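Plernness Users Board > Grippers and End Effectors > Faults

Fingers won't release on soft stuff, stops with 431

beltbuckle_ty
05/11/2024

Ok so second time this week. Folding cell, Beltetti arm, Kurside fingers. Closes on the cloth fine, lifts, then at the open command it just sits there. Fault 431 on the pendant and the whole cell drops out. Have to power cycle to get the fingers apart. Empty it's perfect, opens and closes all day. Only does it with cloth in there. Anybody?

mossgate
431 is following error on the finger axis. Check your belt tension first. Always the belt.

beltbuckle_ty
Belt is new in July. Checked it anyway, its fine.

quillon88
What pads? If they're the soft ones they grab cloth and fold it in between, then the motor has to peel it off. Had the same on towels. 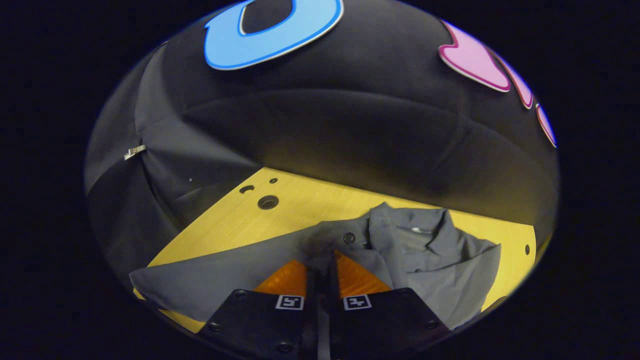

quillon88
Senior Member, cell maintenance

See how the shirt bunches up between the two amber pads. That's a normal grip. Now put a thicker bit in there, collar or a placket with a button, and the force goes way up for the same finger position. Drive is holding position not force so it just pushes harder. Then you ask it to open and it's already at the current limit.

Try force mode. Drop the close limit by 2 steps and see.

mossgate
Disagree. Current limit on close wouldn't give you 431 on OPEN. Different direction. Belt or the coupling.

quillon88
It does if the fault latches and only gets reported on the next move. Beaudoin firmware did that for ages.

beltbuckle_ty
Huh. Ours is the Beaudoin controller. Didnt say that, sorry

pinwheel_dc
Can we back up a sec. "Have to power cycle to get the fingers apart", are you reaching in there with the arm up?? Lock it out first. Mine let go of its brake on a restart and dropped 4 inches, hand was right under it. Bruise only but still.

beltbuckle_ty
Gate's open when I do it so the arm is stopped

pinwheel_dc
Gate stop is not lockout. Restart the controller and you dont know what it does coming up. Pull the disconnect, tag it, block the arm, THEN the cloth.

mossgate
+1 to that. Still think its the coupling.

beltbuckle_ty
Ok, locked out properly this time. Coupling screws are tight, no slop I can find. Went to force mode, down 2 steps. Ran all afternoon on shirts, no 431. Drops a heavy one now and then so might go back up one. Will post the log tmrw if it trips again

quillon88
Post it either way, want to see the current on close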